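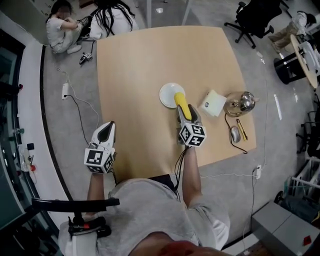 Plate task: marker dropouts on the right gripper
Posted Sun 25 January by Damian Ammann, Nallville student robotics project

We logged 148 plate demos with the handheld grippers and 91 survived the filter. Most rejects are lost marker tracking on the right hand while the banana is being lifted. My guess is wrist roll — the cube turns too far from the head camera. Has anyone re-angled theirs?

wieser_fan
Check your cable first. A stiff one pulls the wrist over.
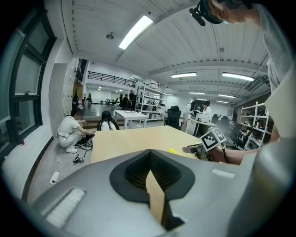

dammann
Cable has slack up to the elbow. Dropouts also cluster at one end of the table, so I'm leaning toward geometry.

catside4
Disagree. Clustering at one end says lighting. Shorten the exposure, then redo the calibration before you touch the mount. We lost most of December to a mount change at Claltbridge.

wieser_fan
A shorter exposure won't help if the cube face is edge-on.

dammann
I'll run both on the same 4 start positions and post the logs. Target is 200 clean demos.

Comments (2)
kel_r: Please post the filter threshold too.
tobin: Same dropouts on our left hand.

Contact | © Nallville Robotics Forum | Back to top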